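Sprachpolitik und Minderheitenrechte, Sitzung 2: Wem gehört das Ortsschild?

Wer in Brendby aus dem Bus steigt, liest den Ortsnamen zweimal. Für die zweite Zeile wurde 14 Jahre prozessiert. Die Busfahrer sagen den Ort bis heute gar nicht an.
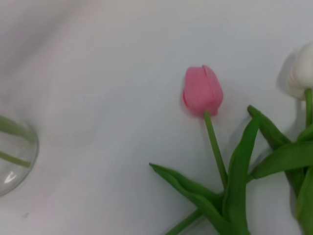 Bianka Vass
Lehrbeauftragte, Seminar für Sprachpolitik

Wir unterscheiden zwei Modelle. Beim Territorialprinzip haftet das Recht am Boden: Wer umzieht, wechselt die Amtssprache wie den Stromanbieter. Beim Personalitätsprinzip nimmt man sein Recht mit, vorausgesetzt, am Schalter sitzt jemand, der es versteht.

Die Gemeinde Drorska hat beides in eine Satzung geschrieben. Sie umfasst 264 Paragraphen und liegt ausschließlich in der Mehrheitssprache vor. Bitte lesen Sie wenigstens die Präambel, sie ist kurz und sehr feierlich. 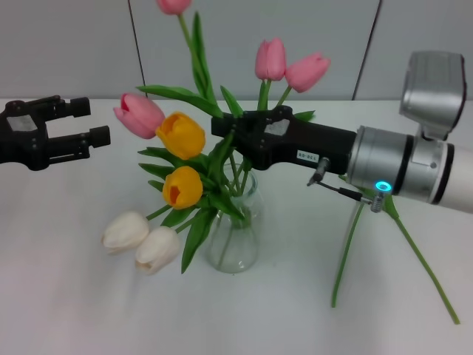 Seite zuletzt geändert: September, Literaturliste ergänzt

Zur Diskussion: Kashyap hält Schwellenwerte (Anteil der Sprecher pro Gemeinde) für praktikabel. MacRitchie wendet ein, dass damit gerade die schrumpfenden Gruppen ihr Recht verlieren, also die, für die man es erfunden hat. Beide Texte stehen im Handapparat, MacRitchie leider ohne Seite 2.

Referat: Dehua Meng, Schulsprache und Elternwille. Die Handouts bitte vorher kopieren, der Kopierer im Erdgeschoss spricht derzeit nur Fehlercode.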